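Gallery: the white table, 11th March

Quick upload before I forget, more when I get a minute. Table things for the Stakosico supper pages, Hauwa Ekpo did the list, I just did the typing. Captions are short, sorry, train to catch.
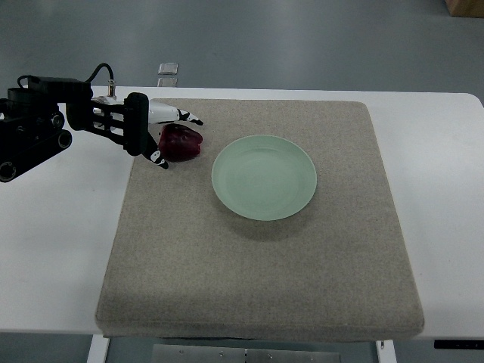 Dark red pepper, mint-green plate, beige felt mat. Nice and glossy, that pepper.

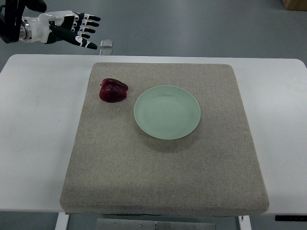
White table again, soft rounded corners, gray floor behind.

Can you keep a red bell pepper out on the table, or does it have to go in the fridge?

A day or two out is fine if the kitchen is cool. After that the skin starts to wrinkle, so put it in the crisper drawer, whole and dry. Cut ones go in a lidded tub and want eating within three days or so.

Rest of the set goes up with the Lirkonum plates, 47 pictures in all, once Sorcha MacBrayne has sorted teh order. Prints same as before, ask Hauwa. Old supper pages from July are still up, scroll down past the bowls.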